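May, Monday, bench 2

Thread memory, continued. Thread that has lived on a small spool thinks it still lives there. Cut a length, hang it up, and it curls back toward the shape of its childhood. Weronika wants a number for this so we can argue with Prasell about spool size. I want a number so we can stop talking about it at lunch.

Method as before: cut 338 mm, clip the top, no weight, leave it alone, read off the straight-line drop against the steel rule. The shortfall is the curl. Leaving it alone is the hard part. The air vent over bench 2 comes on whenever it likes and everything on the rail starts waving. Taped a folder over the vent. Facilities will have views.

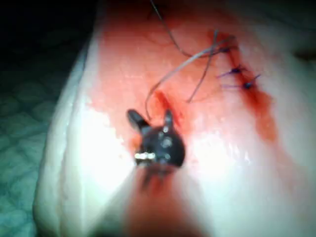 Grey thread over the pale pad, long loose curve.

Readings so far:

Prasell, small spool: worst of the lot. One length hung at 202 mm and looked pleased with itself.
Tkachenko, flat card: nearly straight except for a kink at every fold. The drop reads well and the thread is still annoying, so drop alone is a poor measure. Adding a kink column.
Pitix, large spool: boring. Good.

Hinata says warm water takes the set out. Tried it on 9 Prasell lengths, kettle water left to cool until I could keep a finger in it (yes, I know, find the thermometer). They hung much better. Left them over lunch and some of the curl had crept back by the time I looked, which I choose to call recovery. Need a proper timed run before anyone quotes me.

Also, the label on the second Prasell box doesn't match the first, and I had already mixed the offcuts. Binned the lot. 46 lengths recut, with my apologies to the good scissors.

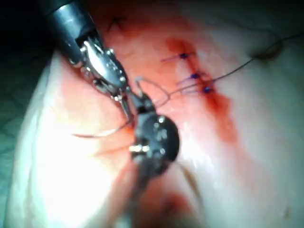 To do

Thermometer. Check Weronika's drawer first.
Repeat the warm soak, read at fixed times, with a dry set hung next to it.
Ask Stadolden if they wind to order, and what they think a large spool is.
Hinata to redo the Tkachenko kinks blind. I know which card is which and have started rooting for one.
Take folder off vent before Facilities does.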